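Titside Kitchen Notes: README

What this folder holds

Notes and an item list for a home kitchen, written up for the Titside project. The subject is the small things that end up on a kitchen table and where they get put away: chopsticks, cutlery, skewers, packets, lids, baskets. Domenica Sutter keeps the list and answers questions about it.

There are three other kitchens in the project, called Risora, Odoi and Dallex. Each has its own folder and its own README. The layout is the same in all of them, so if you have read one you can skip to the item list here.

Files

items.csv - one row per item, 400 rows
places.csv - one row per storage place
sessions.csv - one row per tidying session, 127 rows
notes.txt - free text, unsorted
photo - at the end of this file

The csv files are plain UTF-8 with commas. Version 2 of items.csv replaced the old one in February, when the colour column was split off from the description column. Anything that reads the old version will need the new header.

Columns in items.csv

item_id - a number, never reused
name - the everyday name, lower case
colour - main colour only
material - plastic, metal, wood, cloth, glass, mixed or unsure
home - where the item lives when the kitchen is tidy
notes - anything else

"Unsure" is a proper value and should be left alone. Please don't fill it in from a guess. A lot of small metal things look alike and we would sooner have an honest blank than a wrong label.

Columns in places.csv

place_id, name, type, notes. Type is one of shelf, drawer, basket, hook, wall or table. The table is listed as a place because things do get left there, but it is never the home of anything except the cloth.

How the tidying is done

The table gets used for sorting. Items come out of their wrapping, go into the basket on the correct side of the divider, and the basket goes back where it belongs. Wrappers are rubbish and have no item_id. The one exception is packaging that is still holding something, such as a bundle of wooden sticks in its clear plastic, which is logged as a single item until it is opened. After that the sticks get their own row and the plastic is dropped.

Boards and the rolling pin live on the wall and are only moved for washing. They are in items.csv with home set to "wall". The fruit pictures are in there too, which was argued over a fair bit, but they take up wall space and people asked about them.

The microwave and the water heater are fixtures. They have rows in places.csv so that "left of the microwave" means something, and they don't appear in items.csv.

Spelling and names

Australian spelling throughout, so colour and grey. Use "cloth" for the table covering, quilted or otherwise. Use "basket" for anything open-topped with holes in the sides, and "tub" if the sides are solid. Greyish-beige goes in as grey. Patterned cloth takes the colour of its background - the cat cloth is down as aqua, with the cats and hearts in the notes column.

Known problems

Item 130 was entered as a tub and is really a basket. It has been fixed in items.csv but the older session rows still say tub.

Lids are a mess. Some were logged with the pot they fit and some on their own. If you are matching lids to pots, check notes.txt first.

Session times were written down by hand and a few have the start and finish swapped.

Use

Fine for teaching, for trying out storage layouts and for general poking about. Please keep the kitchen's name with the data if you pass it on. Corrections go to Domenica, who goes through them on Thursday mornings - send the item_id, the old value and the new value on one line.

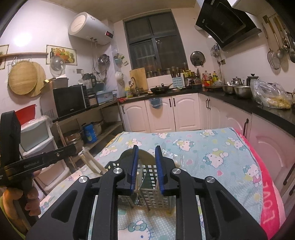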